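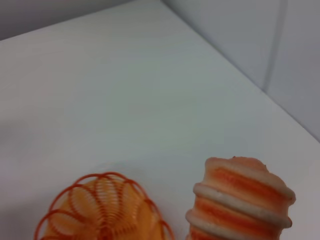

An orange wire coil beside a soft striped object on a white tabletop, the sort of pairing used in table-clearing work.

Table clearing (household robotics)

Table clearing is the chore of picking up whatever has been left on a flat surface and putting it where it belongs. In robotics it's also the name of a family of tests, and those tests are what most of this entry covers. I look after the household section of this encyclopedia, and I get asked more about this page than any other, nearly always with the same question: can a machine do it yet? My short answer is sort of, slowly, and it depends a great deal on what you left out.

Definition and scope

The term covers finding an object, deciding how to take hold of it, lifting it and setting it down in a chosen spot. Wiping is usually treated as a separate chore (see Surface wiping), and so is anything involving dirty dishes, because liquids bring a whole other set of headaches. Shop-floor people call nearly the same job bin sorting or bench reset, depending on whether the things are going out to a customer or back on a shelf.

A household version tends to have fewer objects and far more variety. At my place the kitchen table on an ordinary morning might hold keys, a sponge, half a lemon, somebody's hair elastic and a phone charger, and there's no reason to expect the same lot tomorrow. A factory bench can have hundreds of parts on it but they're the same hundreds of parts every shift. That difference explains most of the gap between what you see working in a plant and what you can buy for your home.

History

Industrial arms have moved rigid parts from one known position to another for decades, and I don't think anyone seriously disputes that they're good at it. Things got interesting when people stopped telling the arm where the part would be. Cameras came first on fixed stands over the bench, then on the arm itself, close to the fingers, where the view gets better as the hand gets nearer. The drawback is that a close camera sees very little of the table at once, and an object can slide half out of view at exactly the moment you'd like to look at it.

The Wirnard trials, which are the ones I know best, began in July with a plain white table and a list of 246 objects. I'd gone in expecting the big awkward items to be the trouble. They weren't! Tins, boxes and blocks went off the table with hardly a fuss. It was the light, bendy and open-work stuff that chewed up the hours, and the second half of the program was pretty much given over to it.

Objects that cause difficulty

Open wire shapes. A coil or a looped wire piece looks to us like one solid thing with an obvious outline. To a depth sensor it can be mostly holes. The readings go straight through the gaps and land on the table, so the software may build a shape with chunks missing, or no shape at all. Then there's the grip. Fingers can slip between the loops, close on nothing much, and come away with one strand while the rest drags along behind. Bright colour helps with the finding part. It does nothing for the holding part.

Soft ribbed shapes. Foam and sponge are forgiving in one way, as you can be a bit off with your aim and still get hold of them. But they squash, and once they've squashed the machine's idea of where the thing starts and stops is out of date. Ridges complicate it again, because a fingertip that lands on a ridge and one that lands in the recess beside it will close by different amounts. A tall soft object that leans can also be nudged over by an approach that would have been fine on a block.

Similar colours side by side. Two orange things sitting near each other are easy for you and me, particularly with a clear strip of table in between. Software that leans heavily on colour can still lump them together, or go for a point halfway between the pair. Adding shape information mostly fixes this, except where one of them is an open wire shape, and then you're back to the first problem.

Pale surfaces. A smooth white table seems like the kindest possible background, and for picking out a bright object it is. It offers very few landmarks, though. A camera looking down at plain white has little to tell it how far it has moved, and faint shadows can be read as edges. I've come round to the view that a scruffy tabletop with a bit of wood grain is easier for some systems than a spotless one - a comfort to those of us who own the scruffy kind.

Methods

Older systems worked from a stored model of each object, matched it to the camera picture and looked up a grip somebody had worked out beforehand. It's dependable and it's dull to set up, and it falls over as soon as something unlisted turns up.

Newer systems learn from examples. A person guides the arm through the pick, over and over, and the software is trained on the recordings. The Stoltport group used 892 guided picks for its first soft-object set, with each object shown in many positions, and that still counts as a small collection. My feeling is that this approach suits homes better, mostly for the reason that no one is going to sit down and model the contents of my junk drawer.

Gripper choice matters as much as the software, and it gets a lot less attention. Suction is lovely on a cereal box and useless on a wire coil. Two flat fingers will manage most foam. Padded fingers that give a little are the usual compromise. Sustham sells a pair that I quite like, though they wear through at the tips quicker than I'd want.

Measuring success

Published results are hard to compare, so please be careful with them (and with me, when I get enthusiastic). A pick may be counted as a success when the object leaves the table, or only when it reaches the right container, or only when it gets there undamaged on the first go. The Tripathi protocol asks for 50 attempts on each object with the position changed every time, and it counts a dropped object as a failure even if the arm picks it up again. I think that's the fairest of the lot. It's also the one that makes everybody's numbers look worst.

Time is often left out altogether. I'd love to see it reported as a matter of course, as a machine that clears two objects while I clear the whole table and put the kettle on isn't saving me much. On the other hand, plenty of people would happily wait if bending, reaching or gripping is painful for them, and for those households slow but steady may be perfectly good.

Present state

On the shop floor, with known rigid parts and decent lighting, the job is done every day and has been for years. With mixed goods it's done in places, usually with a person on hand for the items the arm gives up on. In the home it remains a research subject. I don't know of a machine I'd leave alone with my own table and trust to sort the lot, and I say that as someone who'd be first in line to buy one.

The steady progress is in soft goods, where learned grips have improved noticeably. Open wire and tangled items are lagging. Cords are worse again and have their own page.

See also

Bench reset
Bin sorting
Cord handling
Grippers, padded
Surface wiping
Wrist-mounted cameras

Page last revised November 20, 2020. The section on soft ribbed shapes was expanded and the old paragraph on cutlery has moved to Dish handling.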